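新手做茶歇篮：从列清单到摆上桌

每次办读书会，大家最惦记的其实是中间那段茶歇。去年在Hodholm办了一整季，慢慢摸出一套省心的做法，写下来给想自己张罗的朋友参考，啰嗦的地方请多包涵呀。
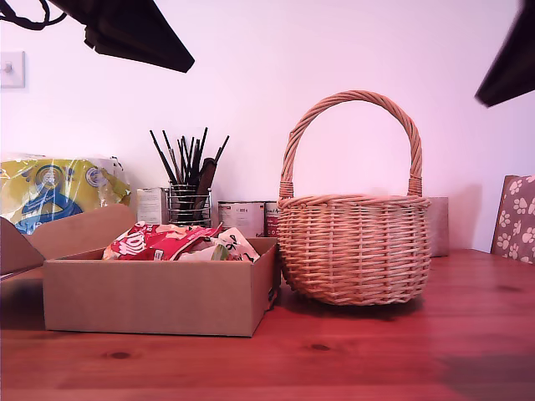 先说采购。提前3天列清单，甜的咸的各占一半，问清楚有没有人对坚果过敏，再去买。尽量挑独立小包装，吃不完还能留到下回。买回来别急着往篮子里倒，像这样先连纸箱敞着口放在桌上，篮子搁在旁边，看得清楚，拿起来也顺手。我们一季的零食预算是197元，精打细算完全够用！

装篮的顺序也有讲究：扁而硬的垫底，鼓鼓的膨化类放上层，容易压碎的饼干最后放。篮底可以铺一块干净棉布，收拾碎屑时一抖就好。 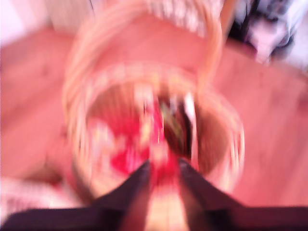

Olska社区读书会·茶歇组

茶水要比零食早准备。红茶用90度的水，泡2分钟就倒出来，久了发涩；有小朋友来，就另备一壶温的大麦茶。这个法子是Amos Kapoor教我的，我试过好多回，味道一直很稳。
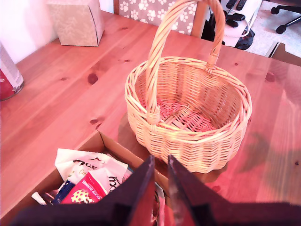 带提手的圆藤篮，木桌上

藤篮用完先倒扣拍一拍，再拿软毛刷顺着纹路刷，缝里的渣子用牙签轻轻挑。千万别整只泡水，拧干的湿布擦一遍，放在通风的地方阴干。

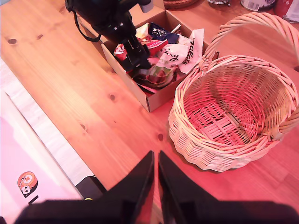 空篮内部，篮底藤条交错

下一季从七月开始，想帮忙的朋友，下午两点来找我们就行，带上你爱喝的茶。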